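Starnlow Balance Bench

From the Greltedano hobby robotics wiki

The Starnlow Balance Bench is a set of simulated tabletop tasks for robot arms, sold as a download by a small outfit called Strebel. You get a room, a table, an arm with a two-finger gripper and a pile of things for it to fiddle with, and then you try to write (or train) a controller that does something sensible. I've been using it since June, so this article leans on my own time with it. Our wiki lets the main author of a page write in first person, and I'm taking full advantage – edit away if you disagree with me!

Background

Strebel started out making practice software for trade schools. The Balance Bench came from a side project by Jonas Steiner, who wanted a tilting ball game that his students could run on ordinary classroom computers. He has told the wiki that the first version had no robot in it at all, just a tray and two sliders on the screen. The arm was added when Kekeli Osei joined the company and asked why the students were having all the fun.

The name comes from the town of Starnlow, where the two of them had their first office over a bakery. There's nothing else to the name as far as I know, though people on the Bernidby forum have some wild theories.

What you get

The standard license includes 10 tasks. Most of them are what you'd expect if you've played with this sort of thing before: pick up a block, drop a block in a bowl, put a peg somewhere, push a thing until it touches another thing. They're fine. I ran through the easy ones in an evening with a script I'm not proud of.

The one that people buy it for is the tilt tray, and I get it. The arm has to work a handle on the side of the tray and tip the floor so that a ball rolls where you want it. It never touches the ball. If you grab the handle too hard or too low the tray lurches, the ball shoots off into a wall, and you sit there saying words at your monitor.

Each task comes with a plain settings file where you can change the friction, the weight of the ball, the starting angle and which extra objects are on the table. There's also a replay tool, which saves your runs so you can scrub back and find the moment it all went wrong. I use that more than anything else in the package.

Price and licenses

A single-seat license is 1,810 in shop credits, which is how Strebel prices everything (you buy the credits first, and yes, it's annoying). The school license costs 3,000 and covers up to a full classroom. Updates are included with both. I bought the single seat and haven't felt short-changed, but I do wish there was a cheaper tier with only the tray in it. I've asked. Kekeli wrote back very kindly and said they'd think about it.

Setup

The installer did its job on my desktop the first time. On my old laptop it took two tries, and I had to turn the shadows down before the picture stopped stuttering. The manual tells you to run the calibration script before your first task. Please do that! I skipped it, and my gripper closed on thin air for most of an afternoon.

The tilt tray task

The tray is a shallow square with clear walls, so you can watch the ball from the side as well as from over the top. The handle sticks out from the right edge and ends in a round black knob on a thin rod. I'd start with the fingers open and close to the knob, then come in slowly from there. The blue ring marker on the tray is easy to keep track of even when the view is zoomed out, and the other bits and pieces on the table give your vision code something to get confused by – mine was very fond of the yellow block for a while.

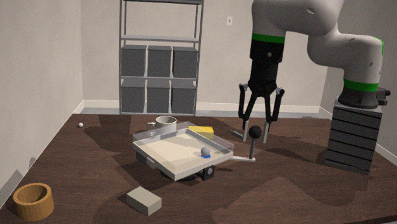
Known problems

The ball can stick in a corner if you set the friction very high. Jonas says it's on the list. For now, knock the value down a notch and restart the task.

Version 2 changed the way grip force is measured, and older scripts will squeeze far too hard until you rescale them. There's a converter in the tools folder, though the manual hardly mentions it.

The replay tool forgets your camera angle every time you close it. Small thing, drives me up the wall.

Reception

On the Bernidby forum the tray gets nearly all the love, and the block tasks are mostly treated as warm-ups. A few teachers there have said the settings files are friendly enough for beginners, and I'd agree with that. The main complaint is sound: there isn't any. I play music while I run it and don't miss it much, but some folks really want to hear that ball roll.

See also

Greltedano starter guide to simulated arms
Writing your first grip script
Strebel shop credits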